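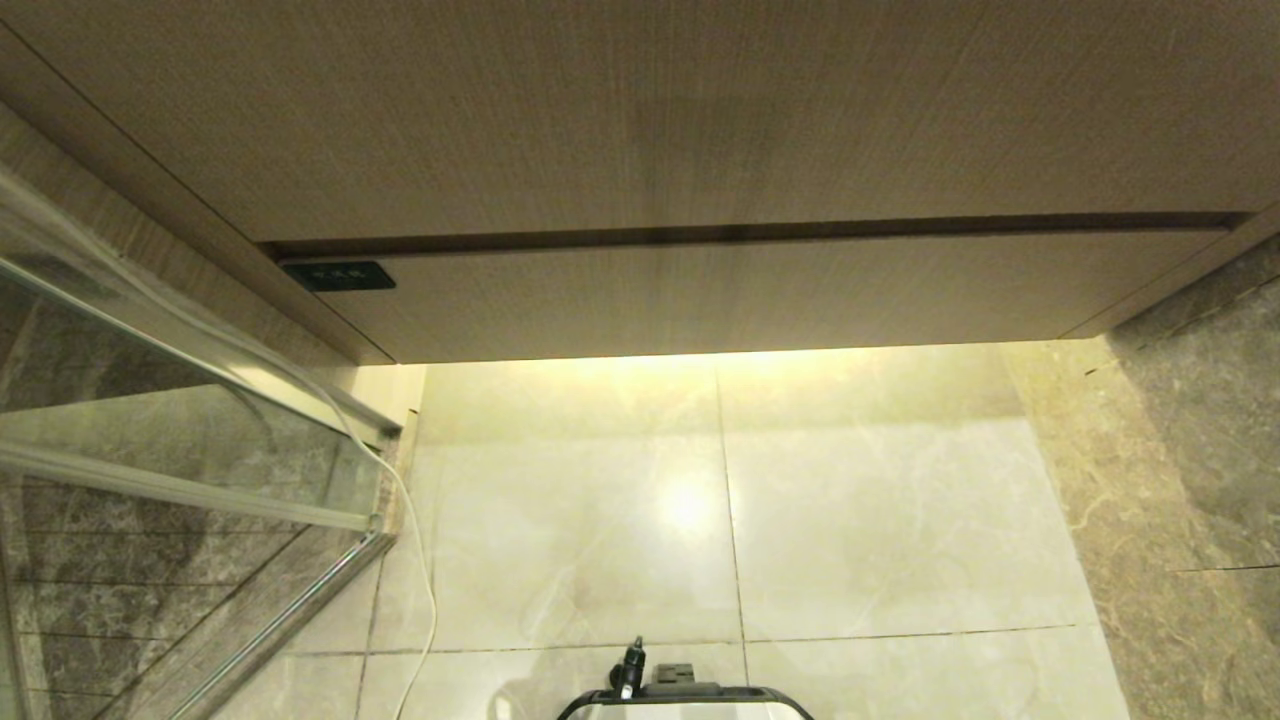
2021-02-27 Cabinet lighting, glue test and finish

Home Notebook Entries Materials Contact

Started with the warm light under the wood-grain cabinet. I like how it falls on the floor, a bit amber, and I want the same tone for the Domby shelf. Valtteri Harju prefers a colder white. We did not agree yet.

Glue test, second round. Four strips of birch, each 200 mm long, clamped for 20 minutes and then left overnight. Strips 1 and 2 have the old glue, 3 and 4 the Bouchard glue. Strip 3 opened at one end when I bent it by hand. The other three stayed closed. I think I put too little glue on strip 3, so I must repeat it before I say something bad about Bouchard.

Oil finish on the sample board: the first coat is still sticky in the corner near the knot. I wiped it again with a dry cloth. In December we had the same problem and Oskari Rautiainen said the shop was too cold – I wrote it down then but did not measure the temperature. Now there is a thermometer on the shelf by the door, please leave it there.

Order 862 from Osano came without the long screws. I wrote to them.

To do: cut new strips, sharpen the small plane, ask Oskari if the Gorkatov clamps are free next week.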